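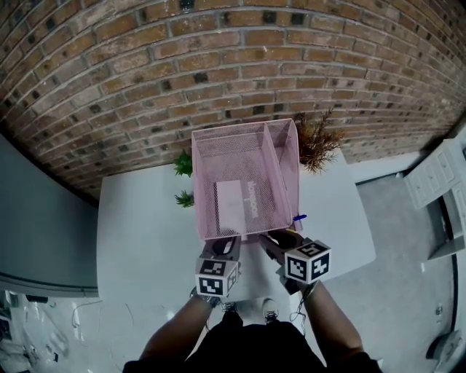
Tincuța Munteanu thinks I've got the gift question backwards, and that people engrave a name on something so it can't be returned. She wrote this in the margin of my December draft, and I've left the section mostly as it was, but I did go back through the order notes with her idea in mind.

4.2 What buyers asked to have engraved

We had 300 orders from the Lallon shop, and 110 of them came with a note to the engraver. I read every one (twice, for the smudgy ones). Most asked for a first name and a date. Only 68 mentioned what the thing was for — coasters for a new apartment, a spoon for somebody's dad — and those buyers wrote much longer notes than I expected! Tincuța's idea fits a few of them, mostly the wedding orders.

Figure 3. 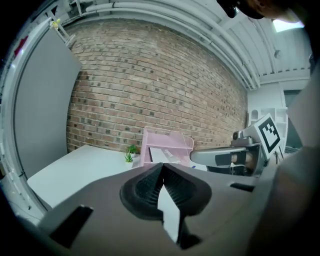 Paper was the part of the gift I'd planned to skip, and Ryan Mottram talked me out of it. Buyers at Trismont could add a printed card, and plenty cared more about its wording than about the engraving. A card is such a slight thing, too: the narrow white piece wedged between the jaws in Figure 3 could be one, or could just be a sheet of paper, and I can't tell which. Our coding sheet had the same trouble, so I lumped cards and folded notes together as "paper." Ryan would still split them.

The Merkamard orders are coded the same way, except that gift wrap gets its own column.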